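4.3 Wrist-view observations near transparent fixtures

In the previous section we evaluated the policy on open tabletops, where the wrist camera sees the object and a plain background. We now consider a more difficult condition, in which the target object is close to transparent acrylic. This condition is common in small shops and cafeteria counters, which motivated the Gromside task set, and it was the main source of failure in our earlier system Skirisside [14].

The difficulty has two parts. First, a transparent wall gives almost no texture, so the depth estimate at the wall follows whatever is behind it. Second, the wall reflects the ceiling light, and the reflection moves on the surface when the wrist moves. A feature tracker which is not aware of this will attach to the reflection and report a motion that does not belong to any object. In our pilot runs with Skirisside, the estimated position of the target drifted toward the strongest reflection in the image, and the gripper closed too early.

Data and labels. All observations in this section come from the wrist camera alone. We did not use an external camera for the policy input, although one was used to check the result of each run. The images were stored as 8-bit color, and a pixel was marked as saturated when all three channels reached the value 255. Saturated pixels are not removed from the input. They are passed to the encoder as an additional mask channel, so that the network can learn by itself how much to trust the region around them. We found that removing them completely was harmful, as the shape of a long reflection also carries information on the direction of the acrylic edge.

The labels were made by Kausar Mengal and checked by one of the other authors. For each image the annotator marked the outline of the target, the two finger regions, and every reflection which was longer than the width of a finger. When the annotator could not decide if a bright area was a reflection or a part of the packaging, the area received the label "uncertain" and did not contribute to the loss. This case was frequent for food items in clear film, where the highlights of the wrapper and the highlights of the acrylic look very similar.

Training. We start from the Gondal encoder, which was trained on the open tabletop data only, and we fine-tune the last 3 blocks for 50 epochs. The action head is not changed. The fine-tuned model is called Brindero in the rest of the paper. We keep the same learning rate schedule as in Section 3 in order to make the comparison simple, although it is possible that a shorter schedule would give the same result.

Effect of the viewpoint. The wrist camera is fixed to the gripper, therefore the fingers keep nearly the same place in the image while the surroundings turn and shift. This has a useful consequence for our method. Any bright region that stays fixed relative to the fingers is likely to belong to the gripper hardware or to the held object, and any bright region that moves relative to them is likely to belong to the fixture. Brindero is not given this rule, but the attention maps suggest that it learned something close to it. The attention on screw heads, for instance, becomes weak after fine-tuning, while the attention on the edges of the wrapped item becomes stronger.

A second observation concerns neighboring objects. Candy bars and dark packages with pale labels stand near the target in the holder, and their labels can be as bright as a reflection. Before the fine-tuning, the encoder often confused a label with a reflection when the label was strongly tilted. After the fine-tuning this confusion is less frequent, but it did not disappear, and it remains the most common error in the cases that we inspected by hand. Figure 3 gives three observations from the same setup, with a wrapped toy sandwich as the target.

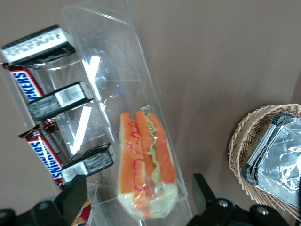
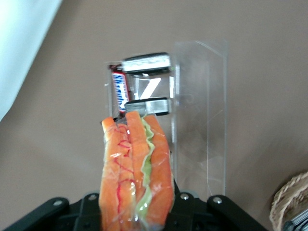
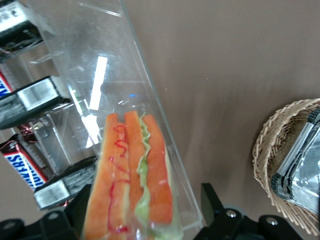 Figure 3. Wrist-camera observations of the wrapped toy sandwich with the acrylic fixture. The gripper fingers enter from the bottom of each image, and light is reflected by the acrylic in all three. In the second image the item is clamped in the gripper.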